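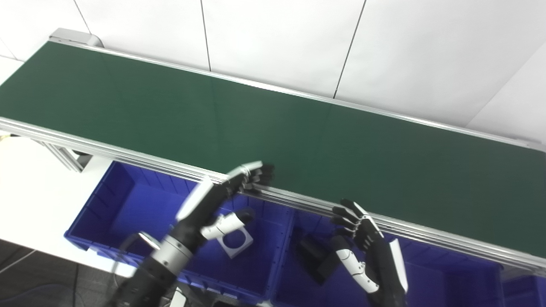
Household Sorting After a Move: Notes from Tratby

My move to Tratby was completed in September, and the larger part of my belongings remained packed for some time afterward. I have set down the method by which they were finally put in order, as several readers of this blog have written to ask how a small apartment can hold the contents of a house.

The previous residence, on MacLeish Road, had an attic and a cellar. The present one has neither. It measures 260 square feet less than I had been led to expect, a matter I have raised with the landlord in writing. Any system of storage had to begin with a reduction in the number of things stored.

I adopted a rule suggested to me by Todor Atanasov, who moved three times in as many years. Every object is assigned to one of five groups: daily use, seasonal use, papers, items to be given away, and items on which no decision can yet be made. The last group is permitted to exist, but it must fit on a single shelf. Mine did not at first. A set of fish knives and two lamps were moved to the fourth group after a second review.

Papers required the most time. I kept tax records, the deed to the old house, and all letters from family. Appliance manuals were discarded, with the exception of the one for the Fledell sewing machine, as the threading diagram is not printed on the machine itself. Photographs were placed in date order where a date was known. Many bore only a first name on the back, and these I have set aside for my aunt in Prukudberg.

Books were the greatest difficulty. My catalog, begun in college and kept up with some care, listed 1335 volumes. Senad Golob accepted most of the history titles for his reading room, and I am grateful to him for collecting them in person - the stairs in this building are steep, and there is no elevator. The poetry has stayed with me.

The hall closet remains to be dealt with. It contains winter coats, a folding table and a box marked "cords," which I intend to open before the first snow.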